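Folding and Storing Trousers: Frequently Asked Questions

July 14, 2024
By Emilian Pascu

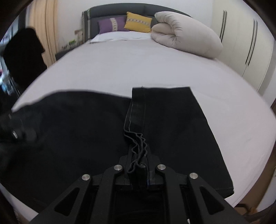
Most of the questions sent in to the Clomitz laundry pages are about trousers, and dark ones in particular. They crease easily, they show every bit of fluff and they take up more of a drawer than people expect. A bed is the best place to fold them if you have the room, as you can lay the whole garment out before you start. Black cloth makes the job harder than it should be, and the seams are the thing to look for. A stitched seam running alongside a folded hem or band gives you a straight line to work from even when the rest is one dark shape. The answers below have been put together from our own practice and from readers' letters.

Should I fold trousers on a bed or on a table?
Either will do. A table gives a firmer crease and a bed gives you more space. If the bed is soft, pull the bedding tight first and smooth it with your forearm. Folding on a lumpy duvet puts ripples into the cloth.

What is the basic fold?
Hold the trousers by the waistband and give them one good shake. Lay one leg over the other so that the inside seams meet. Tuck in the point at the seat, which sticks out on nearly every pair. Then bring the hems up to the waistband and fold once more. For a shallow drawer, fold in thirds instead.

My legs never line up. What am I doing wrong?
You are probably matching the outside edges. Match the seams. On cheaper trousers the seams may twist towards the front after a few washes and in that case there is not much to be done. Line up the hems and let the rest go where it wants.

Can I fold them straight from the line?
Yes, if they are fully dry. Check the waistband and the pocket bags, as these are the last parts to dry. Trousers put away damp will smell within a few days.

How do I keep fluff off black trousers?
Turn them inside out before washing and keep them away from towels. Fold them on a plain sheet and not on a woollen blanket. A damp hand or a clothes brush will take off most of what is left.

There is a loose thread on a seam. Can I pull it?
No. Snip it close to the cloth with small scissors. If the seam has begun to open, put in a few stitches before the next wash.

Is it better to hang them?
Hang wool and anything with a pressed crease. Jeans, joggers and cotton trousers are fine folded. Stretchy fabrics should be folded too, as they can drop on a hanger.

How many pairs fit in one drawer?
It depends on the thickness. Sebastian Nedelcu wrote to say he keeps 17 pairs in a drawer 700 mm wide by standing them on edge like files. Ours holds fewer, but we have two pairs of heavy winter cords taking up the back.

Does rolling save space?
A little, and it works well in a suitcase. In a drawer, rolls tend to come undone when you pull out the one underneath. Thick denim does not roll well at all.

What about creases that are already there?
Hang the trousers in the bathroom while someone has a shower, then smooth them down by hand. Deep creases behind the knee will need an iron. Use a pressing cloth on black fabric or it can go shiny.

When should I sort through them?
We do ours in March, when the heavy pairs go into a box on top of the wardrobe. Wash them before they are stored and empty the pockets.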